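4.2 The open day as a source of evidence

Most of what the public knows about manipulation robots comes from demonstrations, and a fair share of what funders know comes from the same place. We therefore treated the Lerberg open day, held on 2022-12-11, as data in its own right, and attended it with the same log sheets we had used in May for the closed trials at Nernance. The organisers knew we were coming and put no limits on where we stood. They did not see our notes beforehand.

The stated aim of the event was to show that handling skills can be taught from recordings made with a hand-held gripper, without a robot present during teaching. We have no quarrel with the aim. Our concern is with how much a visitor could fairly conclude from what was on show, and our view is that it was a good deal less than the wall posters claimed.

Three features of the day bear on this. First, the choice of objects. Soft, light things dominated the tables. A plush toy forgives a bad grasp: it squashes, it stays put, and it does not break if dropped. The Sipos checklist, which we used for scoring, asks for at least one rigid, one slippery and one heavy item per station, and no station we logged met that requirement for the items handled. Books were set out at one table (Figure 7) but we did not record an attempt on them during our time there.

Second, the person in the loop. When a demonstrator holds the gripper, the hard parts of the job are done by a human arm and a human eye. Visitors were told this, to be fair, but the telling came late in the talk and some groups had moved on by then. Of the 914 visitors counted through the door, 425 returned the exit card, and 30 of those cards used the word "autonomous" for a station at which no robot arm was running. We don't want to lean too hard on this number. The card had one open question and people were writing on their knees. Still, the misreading went in one direction only - we found no card that made the opposite mistake.

Third, the setting. Lighting, backdrop and table height had been fixed ahead of time. The host group's own report speaks of "everyday conditions", a phrase we would not have chosen. A kitchen bench at the end of a meal is an everyday condition. A clear tabletop with a few well-spaced toys is closer to a lab bench, whatever colour the letters behind it are.

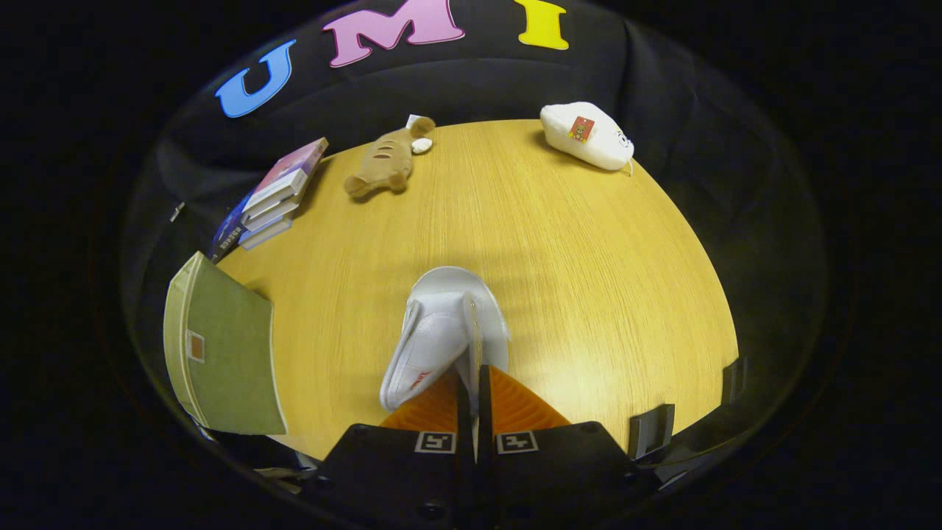

Figure 7. Hand-held gripper with orange fingers holding a white cap-like item over a round table. Fiducial markers are mounted at both fingers.

None of this means the underlying method is weak. The Unanlow recordings, which we were given in full, run to 2,980 separate grasps and include a good many failures, and we found them far more useful than anything said on the day. It is odd that they were not mentioned to visitors. Asked about this, the organisers replied that failures are hard to explain in a short talk, and we accept that they are. We would still have liked to see one or two.

For the analysis in Section 5 we have left the open day results out of the pooled success rates and report them on their own. Including them would have raised the overall figure, and we could not think of a defence for doing so. The exit cards are kept as a measure of what visitors believed, and are compared there with the answers given by the Nernance staff, who had worked beside the equipment and were, on the whole, harder to impress.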